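Evening helpers wanted – Mustgate Meal and Clothing Room

Mustgate opens its doors to neighbors who need a warm dinner and clean clothes. From August we will open 5 evenings a week, and we are looking for three more helpers.

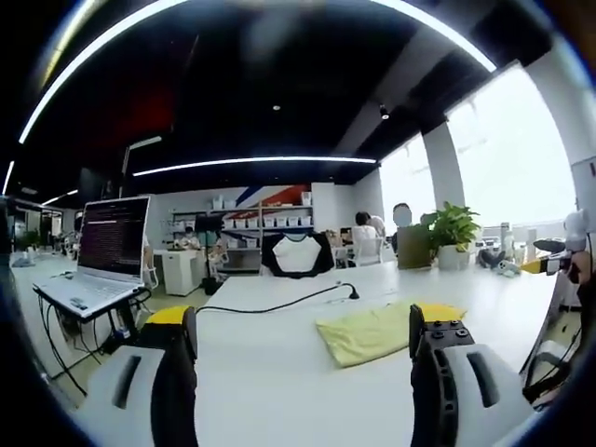

What you will do

Serve food, sort the donated clothes, and talk with our guests. One shift is three hours. Training is given on your first evening.

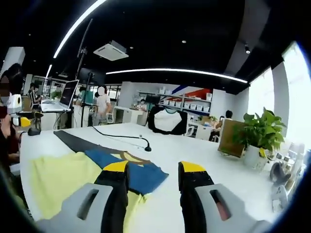 You must be 18 or older. It is good if you speak a second language, but we do not require it.

How to apply

Write a short letter to Tolera Lemma, Mustgate, 60 Okedska Street. Please tell us which evenings are possible for you.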